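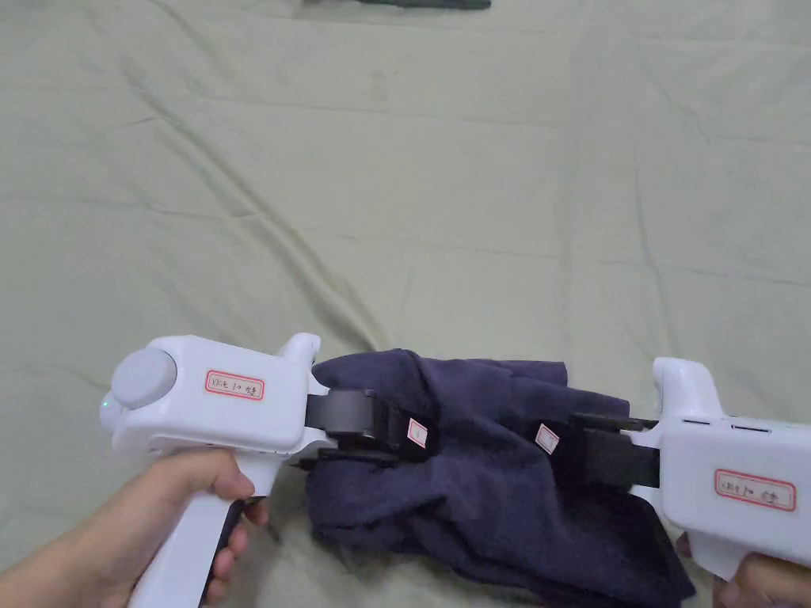
Both grippers on the navy cloth, green sheet underneath.

September update from the Clotska folding project! We're collecting examples again, so my whole day is picking up cloth, folding cloth, scrunching it up and going again.

The target is 200 good goes per cloth before we hand the batch over to Plavness for training. I'm on cloth 6 and my thumbs have opinions.

What I keep telling new people: don't fold it your neatest way every time. If every example starts from a tidy square, the model has no clue what to do with a heap. So we start from heaps – proper ugly ones.

Slow is fine, by the way. Dithering isn't. If you hover over a corner for ages making up your mind, the model learns to hover too (ask me how I know).

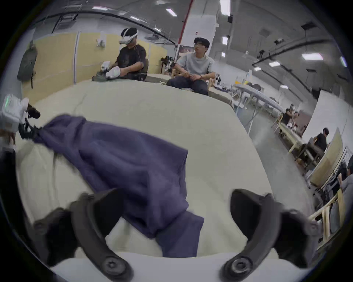 One corner up, plenty of blue cloth still to sort out.

Corners are still the hard bit. I lose the second one inside the folds all the time, and I've started keeping those goes if I find it again without starting over. Recoveries are gold!

Around 2 in the afternoon is when I get sloppy, so that's when I label instead. Jultetti is much nicer for that than the old spreadsheet – sorry, spreadsheet.

Thicker cloths next. Wish me luck.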